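List home Archive Threads Subscribe Help
Search this list Enter words Go Advanced search
Print this message E-mail this message

Subject: Re: Gripper cells on the bin line, what happens to second shift
Date: 11/07/2019

Replying to the message from the Gernmont plant. I've left the part I'm answering.

> We were told in a meeting that the Brornetti cells go in next year and
> that nobody loses a job over it. Same was said when the wrapper went in,
> and we did lose people, just slowly. You have had yours since
> February. Did they keep their word over there? What are the people who
> used to pick doing now? And does the simulation step they keep talking
> about mean anything to the floor, or is that all done in an office?

I work at the Mtshali site, sorting and kitting. We have 2 cells running. Before that it was hand picking at every station on the line, and I did it for a long time, so I can tell you what changed for us. Your building may go differently.

Nobody was let go. Two people left on their own and their spots were not filled, so if you count it that way the line is smaller than it was. The rest of us got moved. Most went to kitting and repack, and a few of us got trained as cell tenders. The tender job pays a little more. It took 33 hours of training, paid, done over several weeks and mostly at the end of the shift.

Tending is less lifting and more watching. My shoulders are better. What I don't like is that you can't set your own pace anymore. When a cell stops, the light comes on and you go, whatever else you were doing. Breaks were a problem the first month and we had to get it in writing that a stopped cell waits until relief gets there. Get that in writing before yours are installed.

On the simulation. It started out as an office thing. Dristalico did the setup and they tried the grasps on the computer before anything was changed on the floor. Then the first layouts came out with the fixtures where no person could reach past them to clear a jam, and after that they started having a tender sit in. I've done it several times now.
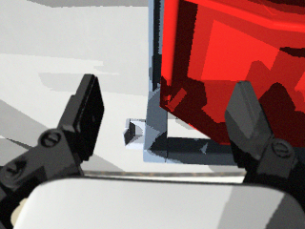

Does a tender need to know how to program?

You need to know the parts and the line, and the Dristalico people do the programming. Our tenders use a touch screen with a short menu, and everything past that menu is locked.

Sitting in is worth fighting for. You look at the approach from the gripper's side and you say what you know, like which parts come in bent or which way a person would turn them. Some of it they use. They had a trial set of 200 picks they ran each time they changed something, and for a while they only looked at how many came out good. We asked them to also write down how many would have needed somebody to walk over. That changed which version they picked.

A few other things to ask about at Gernmont:

Who does the tending on second shift. We had days covered and nights was left to whoever was closest, with no training and no extra pay. That took until summer to fix.

Where the hand pickers go when a cell is down for a whole shift. Here they get pulled back from repack, and then repack gets behind and hears about it.

Whether the old rates still apply. Ours were written for hand picking and stayed on the board long after they made any sense.

I can send our job description for tender if you write me off list. It's a scan and not a very good one. The break language is on the second page.

Mtshali, first shift

Previous message Next message Back to thread
Print this message E-mail this message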